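Section 3. Fitting the finger pads and trying your first cloth grip

By now you should have the gripper body screwed together, the cable tucked away and the two fingers opening and closing by hand. If yours still sticks a little at the pivot, go back to Section 2 and ease the screws off a touch before you carry on. Pads fitted to a stiff finger wear on one side only, and you will be peeling them off again before long.

You will need:
The pad sheet from the Adilthorpe kit bag
Small scissors and a pencil
Surgical spirit and a clean rag
A soft piece of cloth to practise on

If the pad sheet is missing, Leonie Tipoki keeps spares in the drawer marked Haltosport. Please tell her if you take the last one, as it takes a while to get more in.

1. Wipe the inside face of each finger with spirit and let it dry fully. Go and put the kettle on - it really does make a difference to how well the glue holds.

2. Lay the finger on the pad sheet, draw round it in pencil and cut just inside the line. A pad that overhangs will catch on everything.

3. Peel back a corner of the backing, line it up with the tip and press down slowly towards the base. Hold it firmly for 19 seconds, then do the other finger.

4. Leave the gripper with the fingers closed on each other for 6 hours. Overnight is better still, if you can bear to wait.

CAUTION: Keep your fingertips out of the jaw while you are closing it. The printed parts are lighter than they look but they can still give you a good nip.

When the pads have set, you are ready to try it on fabric. Cloth is a lovely thing to learn on, as it forgives a clumsy grip and shows you very clearly when the pads are not meeting.
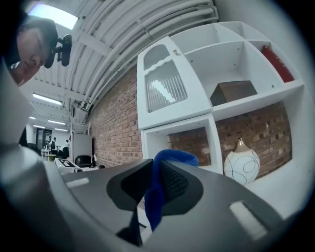
Fig. 7. Blue fabric draped over the gripper finger, with the dark textured pad in place.

5. Spread your cloth on the bench and pinch up a fold in the middle. Close the fingers on the fold, going gently at first.

6. Lift slowly, count to three and lower it again. If the cloth slides out, squeeze a little harder next time before you start blaming the pads.

7. Try again from a corner, then with the cloth in a heap. The heap is the hardest of the lot, so do be patient with yourself.

Note: Fluff builds up in the texture of the pads faster than you would think. A dry toothbrush shifts it nicely. Keith Hinds uses sticky tape on his and gets on very well with it, though I found it lifted the edge of mine.

Note: If only the tips of the pads touch, the lower finger is sitting too far forward. Loosen its screw by half a turn, nudge the finger back and tighten up again.

Once you can lift the cloth cleanly from all three starting positions, move on to Section 4, where we wire up the position sensor.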